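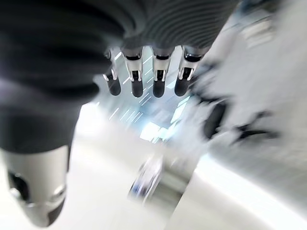

Purent Safe Handling Binder, second edition - my review
Friday, November 19, 2021

I paid 270 dollars for a ring binder, so you're getting a long review. Purent sells it as a full set of shop rules for people who work next to robot hands and arms: 70 laminated cards, a wall chart and a pad of sign-off sheets. We've had it in the Flirkthorpe workshop since October and I've now been through every card, some of them with coffee on them.

The good stuff first! The cards are short. Each one covers one job (changing a fingertip, clearing a jam, moving the hand by itself with the arm powered down) and the rule is at the top in big type. The card on finger joints is the best thing in the whole set. It tells you to treat every hinge as a pinch point even when the fingers are open and relaxed, and to keep your own fingers on the back of the hand when you have to hold it. I'd been grabbing ours by the thumb for ages. Card 12 says don't, and fair enough.

I also like the floor rules. Stuff left lying under the work area is my worst habit, and the binder wants the floor checked before every power-up, with a line on the sheet for your initials. It takes me less time than finding a pen.

Now the grumbles. The section on covers and sleeves is thin - two cards, and one of them is mostly a drawing. If your hand wears any kind of padded cover you'll want to know how often to take it off and look underneath, and Purent just says "regularly." The old Cilto guide, which is free and ugly, gives you an inspection table you can fill in yourself. I copied that out and stuck it in the back.

The speed section bugged me too. It asks you to write down a top speed for hand-guided work and then gives no help picking one. You're sent off to your own risk assessment, which I know is the right answer, but a worked page would have been nice for a small shop like ours.

The rings are stiff and one popped open in week two. Bárány makes a sturdier binder that fits the same cards, so I swapped it over.

Would I buy it again? Yes, for the cards. Skip the deluxe version at 440 unless you really want the second wall chart.

Four stars out of five.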